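4.2 Collecte des démonstrations avec la pince tenue à la main

Pour constituer le corpus Kalen, nous avons préféré laisser les opérateurs travailler dans la salle telle qu'elle est tous les jours, avec ses chaises de bureau, ses bancs encombrés et les collègues qui vont et viennent. Ce choix nous a coûté un peu de patience – il a fallu reprendre 42 séquences dont la trajectoire estimée décrochait – mais il nous a paru plus fidèle à ce que la politique apprise rencontrera ensuite. Au total, 239 démonstrations ont été retenues, réalisées par 18 opérateurs en avril, après une courte séance de prise en main.

La caméra étant solidaire de l'outil, l'ouverture de la pince occupe toujours la même région de l'image, tandis que l'arrière-plan change considérablement avec l'inclinaison du poignet. Nous masquons donc le corps de la pince avant l'extraction des points d'intérêt, comme dans la chaîne Stisetti dont nous sommes partis.

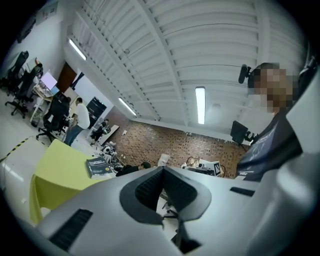
Figure 3. Vue depuis la pince : l'ouverture en V et ses patins nervurés noirs au premier plan, la salle et son plafond nervuré au-delà.

Dean Sugden nous a fait remarquer, à la relecture, qu'un plafond aux motifs aussi répétitifs risquait d'induire de faux appariements, et qu'il vaudrait mieux pondérer les points selon leur hauteur que les écarter tout à fait. Nous avons suivi son conseil dans la variante Dabbas, présentée à la section 4.3.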